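Home | Shows | News | Support Us | Contact

Progress report to the Gasser fund - Lilano, the musical
Posted February by Thaddäus Camenzind, producer, Wurkstead Theatre

Quick one, tech week is close and I owe you this since last month.

Where we are. Act one is on its feet, start to finish, no scripts in hand. Act two is blocked up to the harbor song. The big dance after it is still a mess - we lost 2 rehearsals to a burst pipe at the Trurnby hall and never really got them back. Adding evening calls, 6 pm start.

Music. Band parts done except the overture, which the composer keeps rewriting. Told him pens down. The new duet is in and it's the best thing in the show. The old one is cut, sorry to anyone who liked it from the workshop.

Cast. One change. Our first Lilano got a tour and left with our blessing, understudy moved up. She's louder and funnier. Costume refits under way, wig still to come.

Money. Spent 70 percent of the grant, on plan. Biggest line is orchestra, then hall rent. Mics came in over, so I took it out of the poster budget. Recepits are in the shared folder, let me know if the link is dead again.

Tickets. 287 sold for the opening run, 84 of those for the school matinee. Saturday-type crowds are fine, midweek is thin. Want to try a two-for-one for Trurnby residents, need your ok on that.
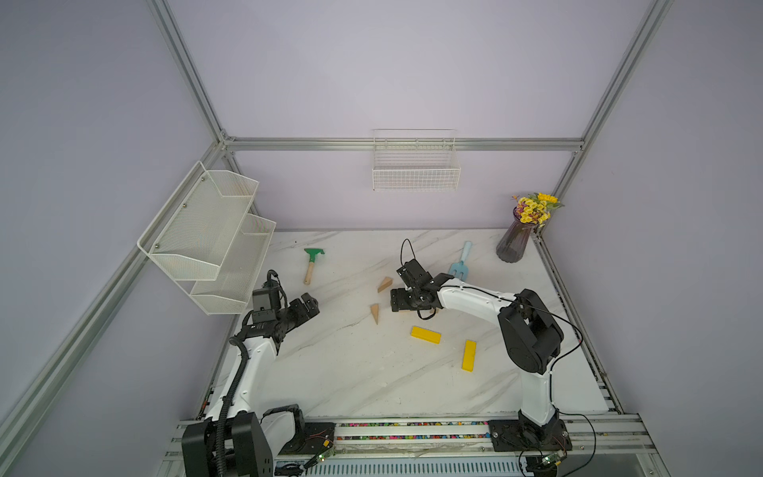 Still open: a replacement for the second keyboard player, the program notes, and a yes or no on filming the last night. Rights people want an answer before we open and so do I. Next report after the first preveiw, shorter than this one I hope.

T.C.

Comments (3)

marnie_k: Saw the workshop. Please don't cut the old duet!!

Row F: any chance of a later matinee? school run kills it for us

pitband_dad: good luck with that overture

Contact the box office | © Wurkstead Theatre | Back to top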